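Chapter 4
Fingers, Pads and a First Object

By the end of Chapter 3 you had a hand-held gripper that opens and closes without binding. In this chapter you will fit its fingers, pad them, and try them on something that is awkward to hold. You will need a clear table, a flat tray and one round object with a rough surface. The Omden kit includes parts for two fingers. If you are building from the Flarar drawings, cut your own to the lengths in Table 4.1.

Start with the object lying flat in the tray and bring the open gripper down until there is a finger on either side.
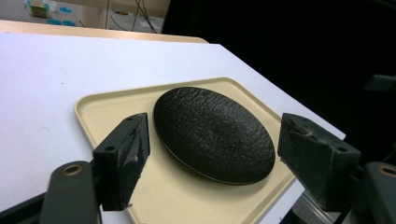
Figure 4.1 Round black plate on a cream tray, between the gripper fingers. Note the worn padding on the inner faces.

A low, round object is harder to pick up than a box. The fingers meet it on a curve, so the area of contact is small, and a thin rim leaves little for the pad to press against. Foam helps by giving way a little at the point of contact. It also wears. Tiina Saarinen, who built her gripper in the shared workshop at Vilalier, changes her pads after 200 grasps and keeps a tally on the wall. You may find that yours last longer.

Check the opening next. With the fingers fully apart, the gap should be a good deal wider than the object, so that you can come in at a slight angle without knocking it.

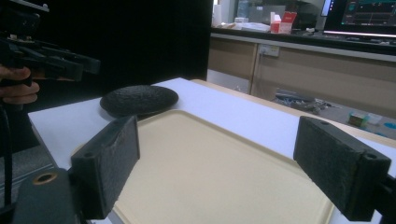

If the gap is too narrow, loosen the finger screws, move each finger out by the same amount and tighten again. Section 4.1 covers the pads, Section 4.2 the spacing, and Section 4.3 sets out seven short exercises with the tray.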